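Caja de plástico reutilizable

La caja de plástico reutilizable es un recipiente rígido, por lo general de polietileno o polipropileno, destinado al transporte y almacenamiento repetido de mercancías. Sustituyó en buena parte a la caja de madera durante la segunda mitad del siglo XX. Suele presentarse como la opción más ecológica frente al cartón, afirmación que depende de supuestos que los fabricantes rara vez detallan. 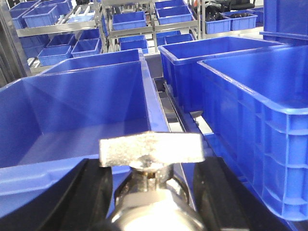 El argumento ambiental se apoya en el número de usos. Una caja reutilizable exige más material que una de cartón y solo compensa esa diferencia si circula muchas veces. El fabricante Brulden anuncia una vida útil de 300 ciclos, pero su folleto no aclara si incluye las cajas extraviadas. La consultora Morena Cirillo revisó los registros del almacén Londoño y encontró que, de 2.235 cajas entregadas a clientes, solo habían vuelto 1.456. El almacén atribuyó la diferencia a retrasos; Cirillo no halló documentos que lo respaldaran.

Diseño y resistencia

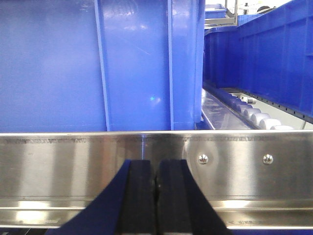

La carga máxima que figura en los catálogos procede de ensayos con cajas nuevas, apiladas en vertical y a temperatura estable. En uso corriente, la rigidez depende sobre todo de la geometría de las paredes. Los nervios verticales moldeados, como los dos que recorren el costado de la caja azul grande, permiten reforzar un panel sin aumentar todo su espesor. Los roces y arañazos finos que se aprecian en esa misma pared dicen poco por sí solos: el desgaste superficial se cita a menudo como motivo de retirada, aunque una grieta en la base o en una esquina es un indicio bastante más serio.

Normalización

Las medidas modulares facilitan el apilado sobre palés, pero la compatibilidad entre marcas es menor de lo que sugiere la publicidad. Las series de Pamirley y Skellside comparten medidas nominales de base y difieren en unos 7 milímetros en el encaje superior.

Ergonomía 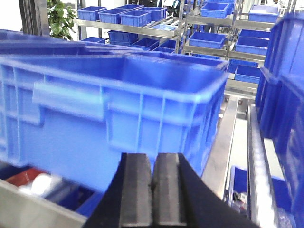
Las mejoras ergonómicas atribuidas a los modelos recientes están poco documentadas. Casi todas las comparaciones proceden de los propios proveedores y omiten el peso de la carga. El asa empotrada, en forma de ranura horizontal en el lado largo, como la de la caja azul, evita piezas salientes que puedan engancharse. Que reduzca además las lesiones de espalda es otra cuestión, y los folletos que lo afirman no suelen citar ningún estudio.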